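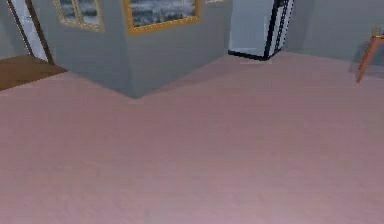 Three months with the Cropper carpet rake

I held off on buying a carpet rake for years, mostly out of stubbornness. My vacuum was good enough, I told myself, and my mother got by with a broom and a window to shake things out of. Then Ketsara Khunthong came over one afternoon in January with her Cropper in the back of the car, did my hallway while the kettle boiled, and left me with a pile of gray fluff the size of a kitten. I ordered mine that night!

The handle comes in 3 pieces that screw together, and it did take me a couple of tries to get the middle one straight. Once it's up, it feels solid and light enough for my bad shoulder. Short pulls toward you work best — long ones just skate over the top. I do the stairs with only the bottom section attached, and that has been the nicest surprise of all.

My grumbles are small. The rubber edge picks up hair and hangs on to it, so you'll be peeling it clean every few minutes, and the hook on the end is too narrow for the pegs in my closet. I wouldn't use it on a looped wool rug either. For plain cut pile, though, I'd buy it again tomorrow.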